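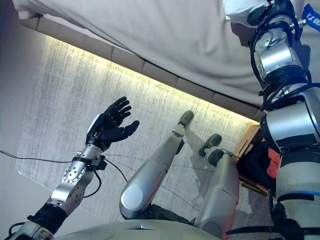 Open robot hand, palm up, with the bed behind it.

Tristness Home CPR Classes: progress report to the Trellance Fund

Hi all,

Second report of the grant, and a much happier one to write than the first! Last time I was mostly telling you about flooring and keys. Now I get to tell you about people kneeling on the flooring.

The short version for anyone reading this between meetings: the evening classes are up and running in Tristness, the Hovland side is slower than I promised, we spent a bit more on lung bags than planned and a bit less on printing, and I have one favor to ask, which is down near the end.

The classes

You funded us to teach adult and child CPR, choking, and bleeding to people who look after somebody at home. I had pictured new parents. We do get new parents (and their babies, who are very welcome and very loud), but a lot of the chairs are going to people looking after a husband or a mother, and they come with different questions. They want to know what to do when the person is in a recliner and weighs more than they do. They want to know about dentures. My original lesson plan had one line on getting somebody onto a firm surface, and I've rewritten that part so it gets a proper chunk of the evening, with everyone practicing in pairs.

So far 51 people have signed up and 46 have finished the full course. Of the ones who didn't finish, most missed the second evening, and I've written to each of them with the next set of dates. Two have already booked back in. We don't charge them again.

The biggest change since the first report is that I split the course over two shorter evenings. One long session looked tidy on the calendar, but by 8:30 p.m. people were glazing over and we hadn't even opened the bleeding kits. Now the first evening is CPR and the defibrillator trainer, the second is choking, bleeding and a go-around of whatever people have been worrying about at home. That last bit is my favorite part of the whole thing. It does run long.

Feedback slips came back from nearly everyone. People liked the small groups and the hands-on time. The grumbles were the parking, the cold floor, and my handwriting on the whiteboard. I've bought kneeling mats. The handwriting is what it is.

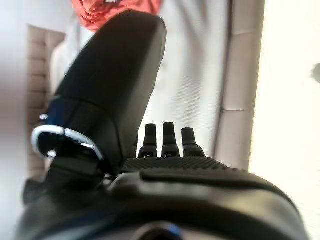
Page last changed: December, 4:15 p.m.

Hovland

I told you in the application that we'd be teaching in Hovland by the fall. We weren't. The room I had lined up wanted us to carry our own liability cover at a level we didn't have, and sorting that out ate most of two months. The new policy is now in place (I've attached the certificate with the receipts), and the first Hovland course is on the books for after the holidays. There's a waiting list already, so I'm not worried about filling it. I am a little worried about hauling all the manikins over there in my car, and I'd like to talk about that when we next catch up.

If the first one goes well I'll run the next one straight behind it so we catch up with the schedule. I'd sooner do that than squeeze extra people into each class. With more than one person waiting for each manikin the practice time drops off fast, and the practice is what you're paying for.

Equipment

Everything on the original list has been bought. We have 5 adult manikins, plus the child and infant ones that were donated before the grant started. The adult ones click when you push deep enough, and I can't tell you how much difference that makes. People who were patting politely at the start of the evening are really leaning in by the end of it, arms straight, counting out loud.

The one thing I got wrong was consumables. I budgeted for changing the lung bags at the end of each course, but with two evenings we change them after every session, so we're going through twice as many. I also underestimated wipes. Same old story, I know.

Booking has moved over to Grurnano. It sends the reminder messages by itself, and no-shows have dropped since we switched. It does have an annoying habit of showing the class as full when there's one seat left, so I still check the list by hand the night before.

Money

The full spreadsheet is attached, but here are the bits you'd ask me about:

Training supplies are $400 over the original line. That's the lung bags and the wipes, plus the kneeling mats.
Printing is under. Most people wanted the handout on their phone, so I ran off a small stack for those who like paper and left it there.
Room hire in Tristness is on budget.
Room hire in Hovland is unspent for now and will all be used in the new year.
Insurance is higher than I guessed, for the reason above.

I'd like your okay to move the leftover printing money across to supplies. It doesn't cover the whole gap, but we can carry the rest out of our own funds. An email saying yes is fine for my files.

What's next

Two more courses in Tristness, the first in Hovland, and then the refresher evening. That one wasn't in the application at all! A bunch of people who finished early on asked if they could come back and have another go, and I think they should. Skills fade if you don't use them, and I'd much prefer they get rusty on a manikin in front of me. It would be a single evening with no handouts, just practice. I've penciled it in for the spring, and it fits inside the room hire we already have.

I also want to try one daytime class. Several carers told me evenings are the hardest time for them to get out of the house, and we could borrow the same room from 10 a.m. to noon. If that fills up I may swap one of the later evening courses for it, and I'll check with you before I do.

And the favor: if anyone at Trellance has a spare defibrillator trainer sitting in a closet, or knows an office that's replacing theirs, please send them my way. We have one, it works fine, and there's always a line for it.

You're very welcome to drop in on a class. Wear pants you can kneel in. Next report comes once the first Hovland course is done, and I'll send the feedback slips with it.

Thanks so much, as always, for backing this.

The course organizer, Tristness Home CPR Classes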